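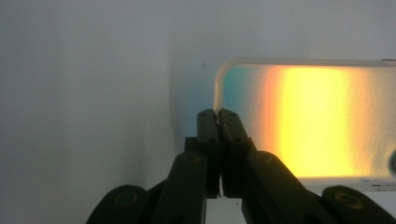

【讨论】出租房退租，墙上的钉眼到底要不要自己补？

版块：租房与搬家　　回复：14

楼主　北窗晒被子

七月底合同到期，从Watville小区搬走。住了两年，卧室那面白墙上挂过一个相框和一块小黑板，现在取下来，留了几个钉眼，还有两处胶痕。合同里写的是"墙面恢复原状，正常使用损耗除外"，中介口头说"随便弄弄就行"。

问题是：
1. 钉眼算不算正常损耗？
2. 自己补的话用什么补，墙是白的，但是偏灰一点的白，怕补完更明显。
3. 中介报的价是整面墙重刷900，从押金里扣。这个价合理吗？

有经验的说一下，谢谢。

2楼　三号线末班

钉眼算不算损耗看钉子大小。图钉、无痕钉这种细的，一般房东不会计较。打了膨胀管的肯定要补，别指望人家当没看见。

3楼　阿满修修补补

自己补。买一支补墙膏，35块钱那种足够用，里面带刮片。步骤：
先把眼周围翘起来的漆皮刮平。
用手指或者牙签清一下灰。
补墙膏分两次填，第一次填到略低于墙面，干透再填第二次。
干了以后用细砂纸轻轻打一下，别用力，容易把周围的漆磨亮。
胶痕先用吹风机吹热，再慢慢撕，剩下的用橡皮擦。不要用酒精，乳胶漆会掉粉。

4楼　豆浆不加糖

同意楼上，但是颜色那条没讲到。楼主的墙偏灰，普通补墙膏是纯白的，干了以后侧面光一照就是一个个白点。我在Tromside那套房就是这样，补了还不如不补，交房的时候房东一眼看到，问我是不是涂鸦了。

5楼　阿满修修补补　回复4楼

那是膏涂出边了。只填眼，不要抹到周围，颜色差一点看不出来。大多数人的问题是抹成硬币那么大一块。

6楼　豆浆不加糖　回复5楼

我就抹了眼那么大。下午四点西晒，该看见还是看见。

7楼　纸箱子收集者

颜色的问题可以这样解决：找房东或者物业要当年的漆号。我们Ashby那边物业有登记，报门牌就能查，拿着号去建材店调一小罐，够补十几个地方。楼主先问一下，不费事。

8楼　楼主　北窗晒被子

问了，物业说房子是业主自己装修的，没有登记。房东说是"普通白色"，别的不记得了。

9楼　夜班保温杯

我站另一边：不要自己补。

你补了，就等于承认墙是你弄坏的，补得不好还要多扣一笔"二次处理费"。我前年就吃过这个亏。你不补，按合同写的"正常使用损耗除外"去谈，两年租期，几个细钉眼，谈下来的可能很大。整面墙重刷900，就为了几个钉眼，这个报价本身就站不住。

10楼　三号线末班　回复9楼

理论上对，现实里押金在人家手上。你谈两个星期，他拖两个月，最后还是你急。补墙膏35块，花一个晚上，房东没话说，押金当场退。

11楼　夜班保温杯　回复10楼

就是因为大家都这么想，中介才敢报900。上次我自己补完，中介照样说有色差，扣了我200。膏钱白花，时间白花。后来我再租房，入住那天把每面墙都拍一遍，发到三方的群里，退租的时候对着看，一分没扣。

12楼　灰白调色板

做过几年墙面，说几句。

第一，白墙放几年都会变，靠窗的一头和靠里的一头颜色都不一样，所以就算有原来的漆号，新调出来的也对不上。7楼的办法在新房上好用，老墙别抱太大希望。

第二，看色差不要只看正面。关灯，拿手机手电贴着墙照，凸起来的地方会有影子。很多人以为是颜色不对，其实是没磨平。4楼说的西晒能看见，我怀疑是这个原因。

第三，如果一定要刷，从墙角刷到墙角，不要刷中间一块。一面卧室墙，自己买小桶漆加一个滚筒，我上个月在店里看的价，加起来没超过200。人工另算。900整面墙包工包料，小城市偏贵，大城市不算离谱，但是几个钉眼不至于走到这一步。

第四，胶痕比钉眼麻烦。胶里的油会渗进漆里，撕干净了过几个月还会发黄。这种直接补漆盖不住，要先刷一层封闭底漆。

13楼　豆浆不加糖　回复12楼

有可能，我当时确实没磨。不过房子早退了，没法验证。

14楼　Wollari二期业主

从房东的角度说一下。我有一套在出租，租客退房我看三样：水电结清、家电能用、墙上没有大洞。钉眼我从来不扣钱，下一个租客还要挂东西。但是我见过租客用牙膏补的，返潮以后发黄掉渣，那个我是真的要重新处理。所以要补就用正经材料，不会补就放着，提前跟房东讲一声，比交房当天被发现要好。

另外，楼主跟中介谈没用，中介报价里有他自己的一份。直接找房东。

15楼　楼主　北窗晒被子

更新一下。按14楼说的直接打给了房东，把墙的照片发过去了。房东说钉眼不用管，胶痕那两处让我处理一下，处理不掉再说。重刷的事他不知道，是中介自己报的。

胶痕昨天晚上用吹风机弄掉一处，另一处撕下来带了一小块漆皮，打算按3楼的步骤补，补完按12楼的办法用手电照一遍。

还有个事顺便问，最后一期账单671，里面含了一笔"公共区域维护费"，之前从来没有过，这个该我出吗？

16楼　三号线末班

看合同，物业费写谁出就是谁出。没写的话一般是房东。建议另开一帖，这个版块问费用的人多，标题写清楚容易有人回。

17楼　夜班保温杯

房东说不用管钉眼，让他打字发给你，别只留电话里那一句。交房定在哪天？

18楼　楼主　北窗晒被子

周五上午。已经让他发文字了，截图存了。费用的事我去另开一帖。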